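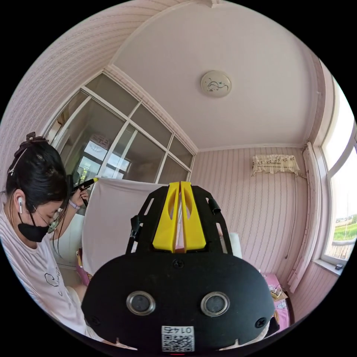
**What does Cunden do?**

We train people who sell on commission – mostly the bit after the first hello, when the customer says "I'll think about it" and the rep goes quiet.

# About Cunden

Small sales training outfit. Classroom days, phone coaching, a workbook. No stage, no smoke machine, no walking on coals.

Started out as the in-house trainers at Angelovski, a flooring and blinds wholesaler. Eleven in the morning, every working day, a half hour on the phones with the new starters. When the wholesaler shut its training room we kept the whiteboards and went out on our own. First office was upstairs from a tyre shop. Loud, cheap, good parking.

We've since moved twice. Current place has a proper kitchen and a heater that works.

## Who we work with

Mostly trades suppliers, kitchen and bathroom showrooms, caravan yards, a few insurance brokers. Some real estate offices, usually the ones outside the big centres. Also people on their own – the mobile mortgage person working from a car and a dining table.

We don't do door knocking. Asked a lot, still no.

We also don't take on anyone selling a thing we wouldn't want sold to our own parents. Has cost us a couple of decent contracts. Fine.

## The numbers

Asked for these in tenders so here they are, up to the end of February:

- 2,587 people through a Cunden course
- 1,508 of them came back for a second one
- 22 courses on this year's calender
- 1,000 practice calls in the call library, all recorded by us with permission, names taken out

We don't publish a "sales uplift" percentage. Every yard counts its sales differently, half of them change the commission plan in the same quarter, and we'd be making it up. Ring a past client instead and ask what changed. We'll give you the numbers of a few who've said it's OK.

## Courses

**Plondulia** – the main one. Two days, small group. Named after a caravan model one of our first clients couldn't shift. Day one is listening and asking. Day two is price: saying it out loud, then shutting up. Most people find day two harder. Bring a real quote you lost.

**Follow-Up Week** – five short phone sessions, 8 am, before the showroom opens. You make your own calls to your own customers in between. We don't listen in unless you ask us to.

**Dirka** – not a course, it's our follow-up tracker. Began as a spreadsheet, then a better spreadsheet, now a plain web page that tells you who to ring today and what you said last time. Doesn't send emails for you. Doesn't score your leads. Free for anyone who's done Plondulia, small monthly fee otherwise. The phone version is still a bit clunky, we know, the back button especially.

**Managers' morning** – for the person who used to be the best seller on the floor and now runs the floor. Different job. Mostly about how to sit in on a call without taking it over.

## How we teach

Role play, yes. Sorry. In pairs though, never up the front.

Scripts – we hand out a few as a starting point and expect them to be scribbled all over by lunch. If you still sound like our script after a month, ring us, something's gone wrong.

No homework over the weekend. Phones can stay on, you're sales people, just take it outside.

Everyone gets the workbook in print. It's spiral bound so it lies flat on a desk or a passenger seat. Third edition has the corrected commission tables – if yours says "gross margin" twice on the same line it's an old one and we'll post you a new one.

## Prices and bookings

On the bookings page, with tax in. Same price for a big dealer group as for a sole trader, per seat. Groups can have us come out to them; travel is charged at what it costs us, reciepts attached.

Cancel up to a week before and you get your money back. Later than that, send a colleague or move to another date.

## Working here

We hire trainers who have sold for a living and got tired of it in a useful way. Part-time mostly. You'd shadow a few courses, teach one half-day, then a whole one. Steady wage, no commission on bookings – we argued over that one for ages and it's staying.

Nothing open right now. Send a short letter anyway, we keep them.

## Getting hold of us

Phone's answered 8 am to 4 pm. After that leave a message and say what you sell, it helps us get the right person to call back. Email is slower, particularly on course days when we're all in the room.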